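Ticket 1853 – Erkbridge kitchen sim kit, wrist view
Opened by: Melina Kokkinos, Whiteley
Status: waiting on customer

Trial license, build 513. Pick job stops with error 1726 before the fingers close. Same result after 2 restarts. Countertop scene, default gripper, no custom assets. Wrist view at the stop is attached.

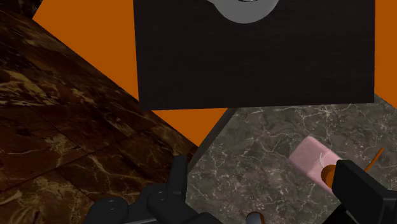
Wrist view at stop, pink bar near right finger.

Reply from Eirini Deligiannis, support: Thanks, Melina. 1726 is a target selection error. The orange item overlaps the pink bar in this view, so please set the target by object name – the click picker can grab the wrong one. Then rerun and send the log, even if the pick completes.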